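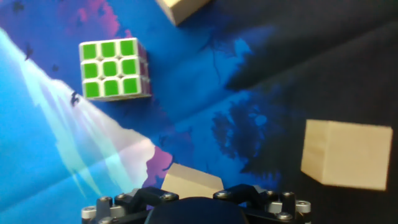

## 3. The Objects and the Cloth

### 3.1 Plain blocks

We spent a good deal longer choosing our objects than we had planned to, and we would like to give them their due before turning to the judgments people made about them. The heart of the set is the wooden block. Ours are cubes of pale natural wood, unpainted, with smooth faces and a grain so faint that you have to look for it. Early on, Obinna Oyewole argued for painted blocks, one color to a block, and we did try them during the Dilport pilot in March. People found them very easy to tell apart, and that was the trouble. They leaned on the color and paid hardly any attention to the shape of the pile, so back to bare wood we went.

Bare wood has a quality we came to be fond of, namely that the light does nearly all the work. A cube turned a little toward the lamp shows one bright face and one duller one, and the line between the two is often the best clue a person has to how it is sitting. Put two such cubes side by side, though, with bright face against bright face, and they can run together into one long block for a moment. Several of our participants laughed out loud when they caught themselves doing this.

### 3.2 The two colored objects

To the wood we added a puzzle cube and an orange box with a red push button on its top. The puzzle cube is a generous sort of object. Its stickers and white borders make a grid that can be read at a glance, and a tilt of even a few degrees shows up plainly in the lines. The box offers something else again: a flat, strong color that holds its own against any part of the cloth, and a round shape among so many square ones. Figure 1 shows both of them in company with the blocks (the layout there is mostly spread out, with two of the cubes stacked).

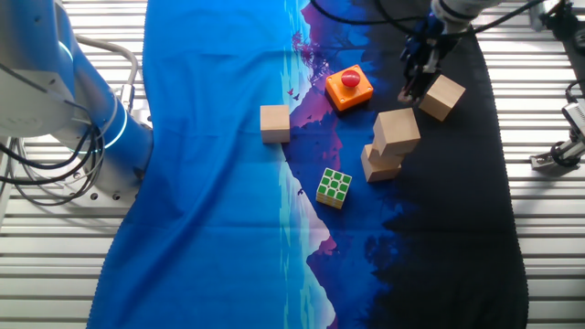
**Figure 1.** Mixed layout, with four wooden cubes (two of them stacked), the orange box and the puzzle cube spread over the middle of the cloth.

### 3.3 Choosing a busy background

The cloth deserves a few words of its own. Tabletop studies tend to favor a plain gray or white surface, and we understand why, but very few people we know eat, mend, sort or play on a plain gray surface. Tumaini Makori went looking for a print that would be pleasant to sit in front of for an hour and would still give the eye some real work to do. She came back from Parkow with a landscape, and we have used it ever since. It runs from saturated blue at one side, through violet and pink mountain shapes, into a stretch that is very nearly black, with dark trees and a few tiny birds that almost everyone spotted sooner or later.

What makes the print so useful is that one block can be easy or hard to read depending on where you set it down. On the black, a pale cube stands out cleanly, top face and shaded side alike. Over the treetops, where blue spikes climb up into the dark, the eye is pulled toward the printed edges and away from the wooden ones. We also left the wrinkles alone. Kayode Bako offered to iron the cloth between sittings (a kind offer, and we did take him up on it for the first 7), but a soft fold throws a shadow of its own, and we decided that shadows of that sort belonged in the study.

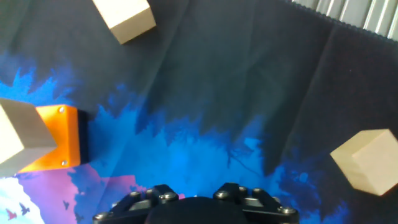

### 3.4 Layouts

We used 3 kinds of layout. In the *scattered* layout, everything rests directly on the cloth with room between. In the *touching* layout, at least one block is set right up against another object, so that one partly hides its neighbor from certain sides. In the *piled* layout, blocks are stacked on top of one another, with the colored objects left on the cloth nearby. Figure 2 gives a piled layout at the dark side of the print, with the puzzle cube resting on the border between dark and blue.

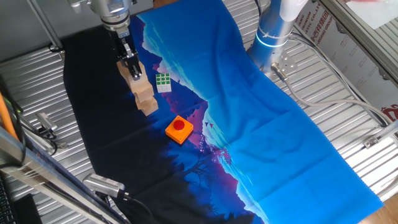 **Figure 2.** Piled layout. The wooden blocks rise from the dark part of the print, with the puzzle cube beside them and the orange button box on the dark blue and magenta.

In all, 87 people gave us 505 judgments. Each person was asked to say in their own words what was resting on what, and then to name the object they felt least sure about. Chukwuemeka Isah and Tanko Ekwueme wrote down the answers as they were spoken, hesitations included, and we have kept those hesitations in the record. Piles on the dark part of the cloth drew the quickest answers, a result we return to in Section 4 along with the longer and rather more tangled story of the blue.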